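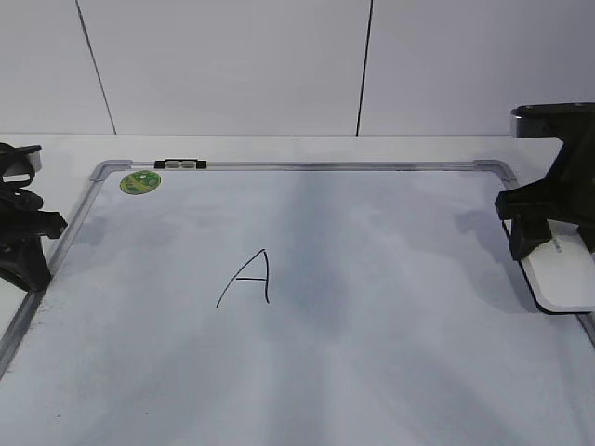 Can I write on the board as soon as it comes out of the box?
Peel off the protective film first, then wipe the whole surface with a dry cloth and leave the board flat until the frame has been checked.

Section 4: First use, writing and cleaning

Reading time: 4 minutes

We use cookies to remember your language and the manuals you have opened. Accept all / Manage settings

This section covers the Fendico framed dry-erase board used on a table or desk. If you intend to hang the board, read Section 6 before you start, as the fixings have to go in before the corners are pressed home for the last time.

4.1 Preparing the table

1. Choose a table that is level and larger than the board if possible. An overhang of a few centimetres at the front is acceptable.
2. Clear away grit and crumbs. Anything hard under the board will mark the back panel and may show through as a raised spot.
3. Lay the Padwood underlay on the table with the ribbed side down. The underlay is supplied with the large boards only. A thin cotton cloth can be used with the smaller ones.
4. Lower the board on to the underlay with the writing side up. Two people should do this with the large size.

CAUTION: Do not slide the board across the table by its frame. Lift it.

4.2 Checking the frame

1. Run a thumb along each rail. The aluminium should sit level with the plastic corner pieces.
2. If a corner piece stands proud, press it down with the palm of the hand. Do not use a hammer.
3. Check that the board does not rock. If it does, lift it and look underneath before adjusting anything else.

Note: the corner pieces are tight when new. They settle after a day or so in a heated room.

4.3 Fitting a rail clip

The rail clip holds a sheet of paper against the top rail. It can go anywhere along the rail but should be kept clear of the corner pieces.

1. Hook the back edge of the clip over the outside of the rail.
2. Press down until it clicks.
3. To move it, lift the back edge and refit it. Dragging a closed clip along the rail scratches the finish.

4.4 Writing

1. Use dry-erase markers only. Test any new marker with a short stroke near the edge, leave it for 12 hours and wipe.
2. Hold the marker as you would on paper. Heavy pressure flattens the tip and does not make the line any darker.
3. For thin lines use a fine tip, such as the Mạch fine marker. A fine tip is suitable for a single letter or a short word read from close by. For a group standing round the table, change to a chisel tip.
4. When practising capitals, draw the long strokes first. For a capital A, start at the point, draw the left stroke down, go back to the point for the right stroke, and add the crossbar last.
5. Let the ink dry for a few seconds before resting a hand on the board.

Left-handed writers may find it easier to turn the board slightly. Uneven strokes are common at first, because the surface gives less grip than paper.

CAUTION: Permanent marker is not covered by the surface guarantee. See 4.6.

4.5 Daily cleaning

1. Wipe with a dry felt eraser or a soft cloth, working from the top rail towards you.
2. Go along the inside edge of the frame with a folded corner of the cloth. Ink dust collects there.
3. Shake the cloth out away from the board.

A dry wipe moves some of the old ink about. After a while the surface will have a grey or bluish haze, usually heaviest where most of the writing is done. The haze does no harm but makes thin lines harder to read. Shadows on a glossy surface can look much the same, so check under a different light before cleaning.

4.6 Removing haze and stubborn marks

1. Spray Bukex board cleaner on to a cloth. Do not spray the board itself, as liquid can run under the frame.
2. Wipe in straight, overlapping strokes.
3. Dry at once with a second cloth.
4. For permanent marker, write over the mark with a dry-erase marker, wait a few seconds and wipe both off together. Repeat if needed.

CAUTION: Do not use scouring pads, kitchen cream cleaner or nail varnish remover.

Allow about 1000 wipes before replacing the felt on the eraser. Replacement felts are sold in packs of 2.

4.7 Stickers and labels

Stickers may be put on the writing surface, ideally in a corner where they are out of the way of the eraser. Paper stickers lift at the edges when damp, so wipe round them. To remove one, warm it with a hairdryer on the low setting and peel slowly from one side. Any glue left behind can be taken off with the board cleaner.

Section text revised by Yuto Chiba, product support.

Related sections
Section 3: What is in the box
Section 5: Storing the board upright
Section 6: Wall fixing
Spare corner pieces and clips
Choosing a marker tip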